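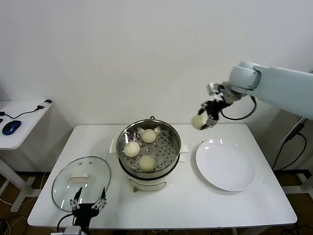

Bujar Janevski wrote back after reading the first draft of this section that the grip force table is fine for hard parts and no help at all with bread. Soft food needs its own procedure, he said, and the two grippers should be tried on the same item before anyone picks a finger set. The steps below follow his order. His settings were made on the Gullside arm with the Stekunix controller.

4.3 Comparing grippers on soft food

Use this procedure when the item dents under light pressure, such as a steamed bun, a roll or a ripe peach. For rigid items go back to 4.2.

Before you start

Both grippers must have completed the zeroing routine in 3.6. If you changed fingers after zeroing, run it again. The controller keeps the old finger width until you do, and it will close too far.

Clean the fingers with a damp cloth and let them dry. Do not use oil or silicone spray on fingers that will touch food, even for a test.

You need:
Two grippers, one on each arm
A steamer or other open container
A flat plate
Several items from the same batch

Layout

1. Set the container in the middle of the table, where both arms can reach into it. Turn it so that the side handles stay out of the approach path.

2. Take the lid off and lay it flat on the table, away from the plate. Clear lids are hard for the depth camera to read. Mark the lid area as a keep-out zone by hand (Zones, Add, Flat) and do not count on the camera to find it.

3. Put the plate on the side of the arm you are testing first. Leave clear tabletop all the way around it.

4. Place the items in the container with gaps between them. The fingers need room on both sides. If two buns touch, the gripper will drag one along with the other and the result can't be used.

5. Check the cable loop at each wrist. It should hang free and not catch when you rotate the wrist by hand through its full travel.

CAUTION: Unplug the steamer before you move either arm. Run the first tests with cold food. Steam fogs the wrist camera and can get into the finger joints, which are not sealed.

Running the test

6. Open the Compare page and choose Soft Item. Select the arm that will move. The other arm goes to Hold.

7. Set the grip force to 3. This is a setting on the controller scale and has no unit.

8. Set closing speed to 20 percent.

9. Jog the gripper down over the first item until the fingertips are level with its widest part. Press Close.

10. Lift straight up until the item is clear of the rim. Wait 30 seconds. Watch for slow slipping, which is easy to miss if you move on too soon.

11. Carry the item across and stop above the plate. Lower until it touches, then press Open. Do not drop it from a height, as the dent from landing looks the same as a dent from the fingers.

12. Look at the item from both sides. Enter Clean, Marked or Torn in the log.

13. Repeat with a fresh item. Never use the same one twice. A bun that has been squeezed once is softer on the next try.

14. Move the plate to the other side, swap the arms between Move and Hold, and run steps 7 to 13 again.

Note: The arm on Hold still has power. Keep your hands away from its fingers when you reach for the plate or the lid.

Reading the results

If the item slips, raise the force by one step and try again. If it is marked at the lowest force that holds it, the problem is usually the finger pad and more adjustment won't help. Fit the wide Tomić pads and start over from zeroing.

A gripper that marks only one side is off center. Correct the offset on the Tool page before you compare it with anything.

Linked fingers tend to swing inward in an arc as they close, so the tips may end up lower or higher than where they began. Watch for the tips touching the bottom of the container. With a perforated basket they can catch in the holes — raise the approach height if this happens.

If the controller shows error 1492 during closing, the finger position and motor position do not agree. Press Stop, open the gripper by hand and look for dough or paper stuck in the joints. Clear the error only after the fingers move freely.

Saving the profile

Save each gripper under its own name. The Prorport export tool reads only the last profile saved under a given name, and a second save overwrites the first with no warning.

Go on to 4.4 for wet or sticky items.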